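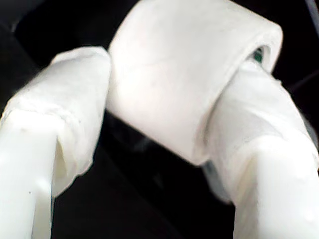

White roll between two gripper fingers.

About Gernwood

Gernwood is an independent research office covering foreign policy, alliance commitments and treaty practice. We read what governments publish and record what they have agreed to do. Our readers are desk officers, legislative staff, newspaper editors and university libraries.

The office is based in Annan and has a second reading room in Flallthorpe. It takes no position on the agreements it tracks and does not endorse parties or candidates. Commissioned work is accepted only where the client agrees in writing that the findings may be published in full.

What we maintain

Our main product is Lulix, a register of bilateral and regional agreements. It currently holds 2,282 entries drawn from the public records of 57 governments. Each entry gives the parties, the date of signature, the date of entry into force, the languages of the authentic text, and any later amendment or notice of withdrawal. Joint statements and summit communiques are listed separately. They are not treated as binding unless the parties have said that they are.

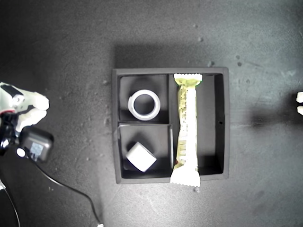

Entries are coded by subject: basing and transit rights, cost sharing, arms transfers, extradition, fisheries, border crossings and civil aviation. An agreement that falls under more than one subject carries all the relevant codes. Where a text has been announced but not released, the entry is marked "unseen" and cites the announcement. It stays marked until a full text has been obtained from one of the parties.

How entries are checked

Every entry is read by 2 analysts working separately. The first prepares the record from the source text. The second prepares a record from the same text without seeing the first. Differences are settled by a senior reader, and the reason for the decision is kept with the entry. Translations are made in house for nine languages. For other languages we use outside translators and say so in the record.

Corrections are posted every Friday. The old wording remains visible next to the new wording, with a note of who requested the change (a government, a reader or our own staff).

Funding

Gernwood is funded by subscriptions and by project grants. Accounts are published each June. Grants to the office are listed by source and amount, including those under 100 dollars. Public libraries may use Lulix free of charge on application.

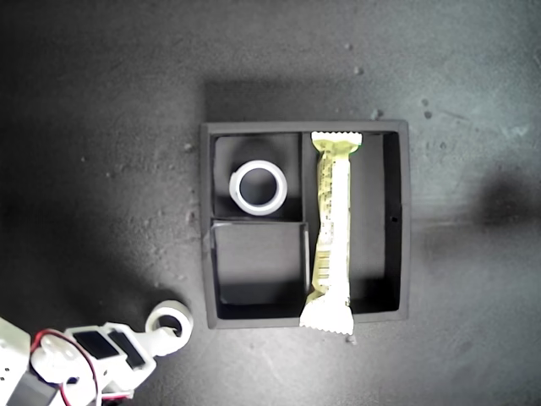 Divided tray, dark gray.

Contact and access

The Annan reading room is open by appointment on working days. Requests for bulk data should state the subject codes and years needed. Press inquiries are answered in writing, and we do not supply comment on negotiations still in progress. Notices of error should cite the entry number and, where possible, attach the official text.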